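About Dravberg

Dravberg records demonstrations of household tasks for use in training robot control models. We do not build robots and we do not sell models. Our product is data: sequences of camera images, joint positions and gripper commands, checked and labelled, delivered in the format the customer's training code reads.

The company was founded by Norbert Jelínek, who still runs the recording side. The office is in Zelamance. A second site, Motaung, opened in October and handles review and labelling.

What we record

Most of our work is with cloth. Clothes change shape when they are lifted, hide each other in a heap and catch on whatever is near them. A model trained only on rigid objects does poorly with them, so we record hanging, folding, sorting and clearing as separate task families, each with its own written start and end condition.

Recording takes place in furnished rooms. Chairs, toys and boxes are left where they are between sessions unless they block the arms. An operator controls both arms at once, and each gripper is logged on its own channel.
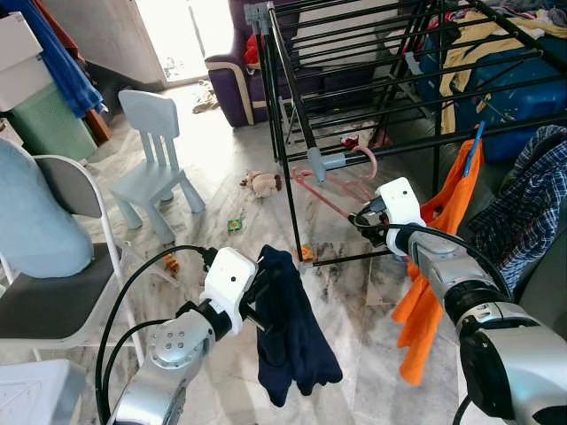
Do you keep the attempts that go wrong?
Failed attempts are kept and marked as failed, with the time of the failure noted. Customers can leave them out at delivery.

Every new operator completes 70 practice episodes before any of their work enters a set. Each episode is then read by two reviewers. If they disagree on the outcome, it goes to a third, whose decision stands. Episodes with dropped images or a gap in the joint log are removed before review.

Tools

Ira is our in-house recording and playback software. It lines up all streams on a single clock, shows the operator the free disk space and refuses to start if a camera is missing. Version 3 is in use at both sites. Ira is supplied to customers on request so that they can replay episodes on their own machines.

Orders

The smallest order is 10 hours of accepted episodes. Task descriptions should be sent in writing, with the arm type and the required image rate.

Page last revised Wednesday, February 7, 2024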